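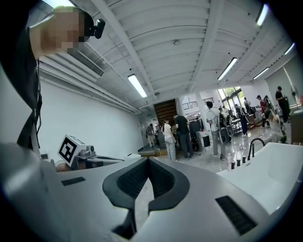

Chapter 4
Moving Air Through a Building

Why does one end of a large room feel stuffy when the other end feels fine?

Air takes the easiest path from the supply vent to the return. If both are at the same end of the room, most of the fresh air goes around in a short loop and never reaches the far wall. People at the far end breathe older air, even when the fan is delivering the full amount the designer asked for.

Chapter 3 dealt with how much air a room needs. This chapter deals with getting it there. The two are often confused on site. A technician measures the flow at the main duct, finds that it matches the drawings, and reports that the system is working. The complaints keep coming, and someone turns the thermostat down, and then a different group of people complains about the cold.

Ceiling supply is the most common arrangement in offices, workshops and classrooms. The ducts run above or just below the ceiling and branch to a number of outlets. Air leaves each outlet at some speed, travels a certain distance, and slows until it mixes with the air of the room. The distance it travels before slowing to a set speed is called the throw. Cooled air is heavier than room air and drops early. Heated air is lighter and tends to stay at the ceiling, where it does little good for anyone sitting at a desk.

When a jet of air leaves an outlet close to a flat ceiling, it clings to the surface and travels farther than it would in open space. Ribs, beams and exposed ducts break this up. A beam running across the path of the jet can push it downward onto whoever is below. A beam running in the same direction as the jet causes much less trouble. For this reason, the direction of the ceiling structure should be marked on the plan before any outlets are placed.

A case from Hestbridge

The Rusley building in Hestbridge was a warehouse before it was divided into offices. The largest room on the upper floor has a floor area of 414 square metres. The original layout had 5 supply outlets in a row along the north wall, with a single return in the same wall. Staff at the south end reported headaches in the afternoon and kept the windows open well into the heating season.

Gonzalo Esteban, the building's mechanical contractor, first raised the fan speed. The noise at the north end became hard to work beside, and the south end did not change. Rahel Mösli was then asked to review the layout. She released theatre smoke at the outlets and watched where it went. Most of it turned down at the first cross beam and was drawn back into the return. Very little passed the middle of the room.

Her report recommended moving the return to the south wall and turning two of the outlets so that they discharged between the beams. The fan was set back to its original speed. The work was done in September, before the heating was switched on, and the total supply to the room was left as it had been.

We will come back to the Rusley building in Section 4.3, where the duct sizes are worked out in full, and again in the exercises.

What this chapter covers

Section 4.1 defines throw, drop and spread, and shows how to read them from a manufacturer's table. Section 4.2 looks at the types of outlet in common use, including slatted grilles, round diffusers and long slots. Section 4.3 covers duct sizing by the equal friction method. Section 4.4 deals with the placement of returns.

You will need the table of air densities on page 28 and a calculator. All flows are given in litres per second. Older drawings may use cubic feet per minute, and the conversion is printed inside the back cover.

4.1 Throw, drop and spread

Consider a single outlet mounted high on a side wall, with nothing in front of it. Air leaves the face of the outlet at its highest speed. As it moves into the room it drags some of the still air along with it, so the stream grows wider and slower. The total amount of moving air increases with distance, although the amount supplied by the fan stays the same.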